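PAPER SORTER, BUILT IN A SHARED WORKSHOP
Project report, Asitska build group

1. What we set out to make

Asitska is a small sorting machine that takes numbered paper slips and drops each one in the right tray. The Nurnovport workshop gave us a bench, a key and 30 days. Before a machine could sort anything, we had to find out how people do it, and people are annoyingly good at it. The numbers are handwritten, the slips are folded, and two of them love to travel as one.

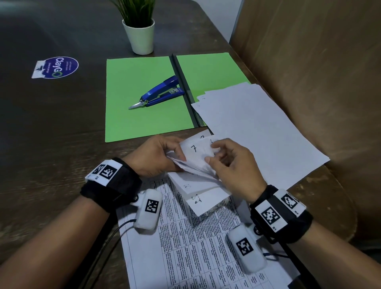 2. Numbering and checking

Every sheet with a printed table got a number by hand. We chose handwriting to make the reader's life hard, and our penmanship did the rest. Number 21 has its figure near the upper right corner, with the table filling most of the page below. The small print runs sideways, so the reader ignores it and looks only at the corner.
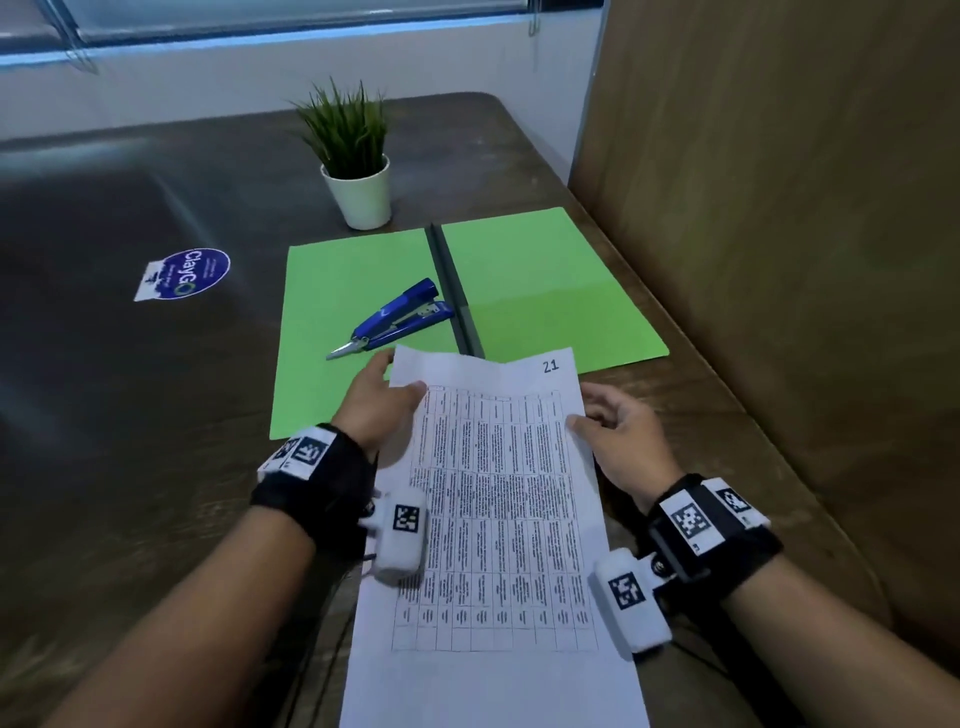

Report by Arora and Esposito
Submitted 02/09/2026

The feeder took 4 attempts. The first was a rubber roller from a dead printer, and it fed paper the way a dog delivers mail. The last uses a soft pad and a slow motor - dull to watch, but it works. Over the final test we ran 394 slips, and the jams came mostly from folded ones. Corners that stick out catch on the tray lip, so we filed the lip down and then filed it down again.

Folded stacks are still sorted by hand. A 22 sitting right behind a 24 is easy for fingers and miserable for our pad.

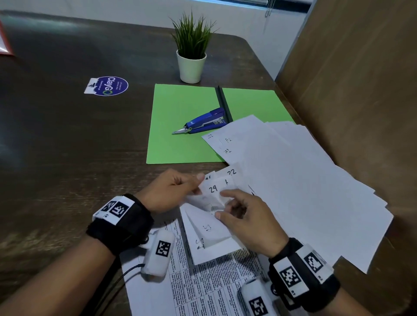 Could the machine handle stapled sheets?
Only if the staples come out first. A staple scratches the pad, and a new pad takes 2 evenings to cut and glue.

3. Still to do

Wider tray lip, quieter motor, and a cover for the belt before January.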